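Wetley 680 grinder: retention after switching to light roasts

bench_nook
Posts: 127
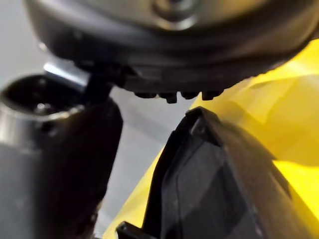 Dark cup with the silver rim.

I moved from a medium espresso roast to light filter roasts in April and the retention figures on my 680 no longer make sense to me. With the medium roast I put in 18 g and got 17.9 g out, every time. With the light roast I put in 18 g and get anything from 17.2 g to 18.4 g. The high readings are obviously old grounds coming out with the new dose.

Burrs are the stock flat set. Alignment was checked with marker when I installed them and the wipe was even. I grind single doses with no hopper load. Scale reads to 0.1 g and agrees with a second scale.

Is this static, or is the chamber holding more at coarser settings?

dial_and_drift
Static. Light roasts are drier on the outside and charge more in the chute. Two drops of water on the beans, stir with a spoon handle, wait a few seconds, grind. My spread went from over 1 g to 0.2 g on the same model.

korvel
I don't agree that it's all static. The 680 has a dead space behind the sweeper arms, and coarse particles lodge there because the arms clear the floor by a fixed gap. Fine espresso grounds pack into that gap once and stay put, so the net retention looks like zero. Coarse grounds don't pack. They come and go, and you get the swings described above.

Water will change the chute behavior. It does nothing for the gap.

dial_and_drift
Then explain why my spread dropped with water and no other change.

korvel
You changed the clumping too. Damp grounds carry each other out. That is still a chamber effect, just from a different direction. Try a dry dose with the bellows and compare.

tamp_lightly
Owned the 680 and now have the Altik. Same complaint on both at filter settings, less of it on the Altik because the exit is wider. For the 680 I'd clean the chamber fully before measuring anything. If there is oily residue left from the medium roast, the light grounds stick to it and break off in lumps. Brush only, no rice.

bench_nook
Cleaned it this morning. Took the top burr carrier off, brushed the chamber, vacuumed the thread. There was a compacted ring under the sweeper arms, 2 g when I weighed it. Reassembled, same setting, no water.

First dose 18 g in, 16.9 g out. Later doses settled between 17.7 g and 18.1 g. Better than before but still not what I had at espresso settings.

korvel
The low first dose is the gap refilling. That supports what I said.

dial_and_drift
It supports both. Run the same series with water before you decide.

sieve_order
One thing missing here is how the weights were taken. If you weigh the cup straight after grinding, chaff on the outside wall and rim counts as output on one dose and gets knocked off on the next. Tare the cup clean every time and wipe the rim. Light roasts shed a lot more chaff than medium, so this error grew when you changed beans.

Also worth asking whether it matters. A swing of 0.4 g at 18 g is a small change in ratio. For filter you can weigh the output and adjust the water.

bench_nook
I was not wiping the rim – fair point. I do care about the swing, though, mostly for the stale grounds and less for the ratio.

tamp_lightly
If stale grounds are the concern, purge 2 g of the new beans first thing in the day and throw it out. I never bothered with anything else on mine.

korvel
Purging is a waste on expensive beans. The Sotelo sweeper kit closes the gap. It needs the carrier off and a shim, and you have to recheck alignment afterward.

sieve_order
The kit rubs on some chambers. Turn the burrs by hand before powering up, and if you feel drag at any point in the rotation, take it back out.

bench_nook
Will do the water series first on the current bag, then the bellows with dry beans. If the spread is still above 0.3 g I'll order the kit.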